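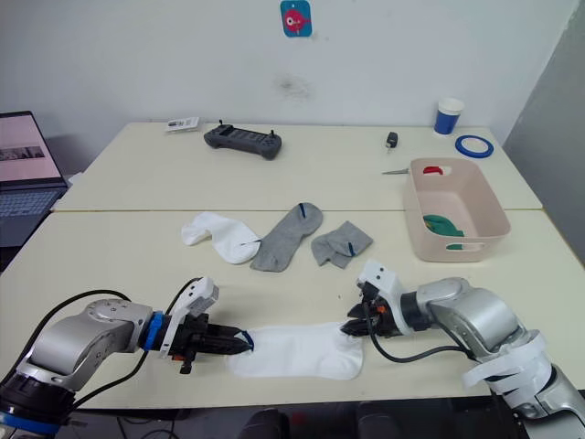

Socks are a poor subject for a robot. They have no fixed outline, they stretch by different amounts in different directions, and two of the same pair rarely come to rest in the same shape. A program written for one sock in one position is of little use for the next. For the team at Tevgate, which occupies the upper floor of a former print works in Fokville, that is the reason for choosing them.

The company has spent the winter building a collection of examples from which a two-armed machine is meant to learn how to handle small clothes. Each example is a complete run of the task, carried out by the arms under the control of a person and recorded from start to finish. The record holds the camera views, the angle of every joint and the opening of each gripper, all stamped with the same clock. By the end of the first phase there were 2631 such runs on disk. The number that will be used for training is 1821.

The gap between those two figures takes up most of Magdalini Balaskas's working day. She is in charge of the collection, and she reviews runs at double speed in batches of 10, marking each one as kept, trimmed or dropped.

"People assume the failures go in the bin," she says. "Some of them are the best material we have. If the operator loses the cuff and picks it up again cleanly, I want that. If the operator loses the cuff and sits there thinking for a while, I don't, and the pause teaches the arm to sit there as well."

Hesitation is the commonest cause of rejection. A learning system of this kind copies what it is shown, and it has no means of telling a deliberate stop from a lapse of attention. The second cause is clock drift between the cameras and the arms. A delay too small to notice on playback is enough to teach a gripper to close a little after it should. Tevgate lost most of a week's recording to this in December, before the timing check was moved from the end of the session to the start of every run.

The task sheet is short. The operator takes one sock from the table, brings both grippers to it, one at the cuff and one at the toe, straightens it and lays it down. Later sheets add turning, pairing and placing in a basket. Nothing on the sheet says how the sock should be approached, and Balaskas has resisted requests to add it. Early on, every operator was trained to grip the cuff from the same side. The resulting model did well on socks presented that way and reached confidently for the wrong place on all the others.
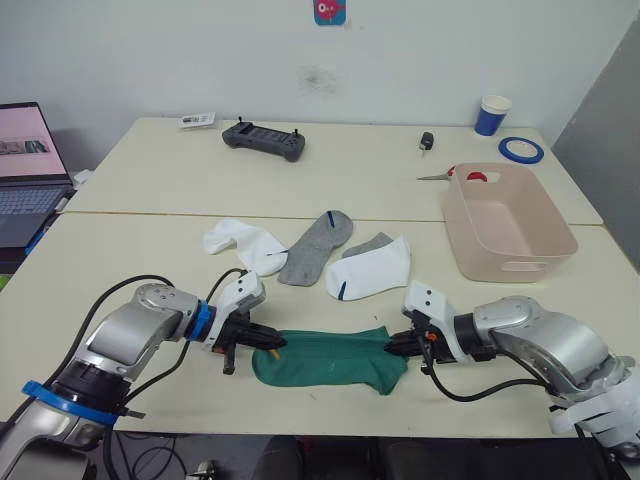 One gripper inside the cuff, the other at the toe: the green sock held between both arms.

Opening the cuff is the hard part. The fingers have to go into the sock without pushing it along the table, and once they are in, the camera on that side has a poor view of them. Operators learn to judge the depth from the way the fabric moves. Whether a model can learn the same thing from pictures and joint angles alone is one of the questions the collection was set up to answer. So far the results are mixed — plain socks with a firm edge go well, and thin ones tend to be swept aside.

Colour matters more than the team had expected. Pale socks on a pale table give the cameras little contrast to work with, and the first model trained in Fokville often placed its grip short of the true edge. The simple cure would have been a dark table top. Balaskas turned it down on the grounds that customers own pale tables, and asked for more recordings of pale socks. Of the runs kept for training, 1215 now have a white or grey sock as the one being handled.

The table is not cleared between runs either. Everyday objects are left within view and shifted from time to time, so that the model does not come to rely on a bare background or on some landmark in a fixed place. Shen, the software used to replay and label the recordings, keeps a note of each layout, and a run cannot be filed until that note has been filled in.

Work on the second phase will be shared with a site at Vornonville, where the same arms are to be mounted at a different height. Balaskas expects the first recordings from there to disagree with hers, and has set aside time to find out by how much. The task sheet for that phase adds children's tights.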